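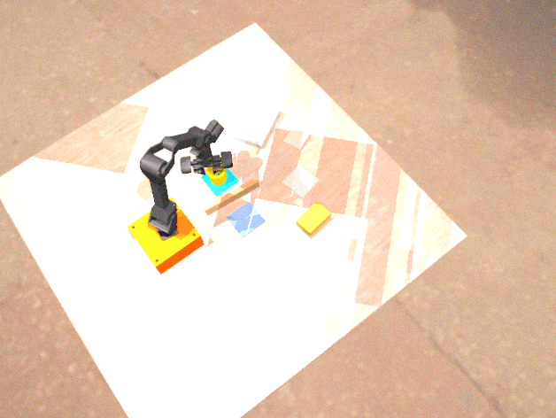

Category: Out and About / Small Workshop Automation

We were in Sornard before nine in the morning, which meant leaving home in the dark, and I would do it again next week if they'd have us. The open day at Prolanell happens every October and I've missed it two years running. This time I had a proper reason to go: we've finally got a bit of money set aside for a first arm, and I wanted to see how other small outfits plan the buying of one before we spend ours badly.

Coffee first, then straight into the planning room. I had expected a shop floor with things whirring behind yellow fences. What they start you off with is a row of screens and a simulator, and you spend most of the morning there. The whole idea is that you build your job on the computer before you sign for anything. Tabletop, arm, gripper, the parts you want moved, all of it laid out and tried, and if the reach is wrong you find out for the price of an hour at a desk.

The practice job is as plain as you like: a small black arm, a two-fingered gripper, a yellow cup, a few blocks and coloured squares. I loved it! You can drag the arm over a little and see straight away which pieces become a stretch. You can change the floor, the table and the light too, and they encourage you to make it ugly, with patchy surfaces and odd shadows. If you're planning to add a vision system later on, you want to know early whether it will cope with your grim old bench as well as a nice clean one.

I asked far too many questions about grippers. We handle turned caps and short tubes, so a round thing standing upright is exactly our problem, and I'd been assuming we needed something fancy. Watching the fingers come down over the cup from above, I began to think a plain pair would do us for the first year. That alone could knock a good slice off our list. 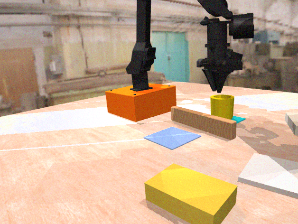 The other thing I'd never thought about was clutter. In my own drawings the part always sits by itself in the middle of a lovely bare bench. Put a strip of wood next to it and a block or two in front, and suddenly you're working out which way the wrist should come in and how high it needs to lift before it swings across. They let you save each layout and compare them, and I came home with four, all of them for a bench we haven't bought yet.

After lunch (very good soup, bread from somewhere local) came the money session, run jointly with Plesalier, who do the fitting and the training. It was packed. They put up a sample budget and went through it line by line, and the arm itself was a smaller share than I'd guessed. The rest goes on the pedestal, the gripper, spare fingertips, cabling, guarding, the safety assessment, training, and the days of lost work while you get it all running. I had put down nothing whatsoever for those days. Nothing! Fernandes, the firm across the road from us at home, had warned me about this and I'd nodded and forgotten.

Some notes I scribbled, for anyone else at the list-making stage:

Measure your bench properly, including what hangs over it.
Planning licence for the simulator is 169 a month, and you can stop after one.
Spare fingertips are 54 a pair. Get two pairs.
A half day of training for two people is 304.
Ask about pedestal height before you ask about anything else. Ours would have been too low.
Put the guarding in the first budget, even if you hope to share it with another machine.

The tour of the real workshop was the last thing, and a bit rushed with more than 300 people through the doors, but the staff stayed cheerful and answered everything, even the daft ones. Mine was whether you can repaint the pedestal. You can.

We've pushed our order back to the spring. I'm going to take the licence for one month first, put our own caps and tubes in, and try it with the bench against the back wall and then by the window. If the window wins I'll have to move the big shelves, so wish me luck with that. I'll put the layouts up once they're fit to be seen.

12 comments
Shared 31 times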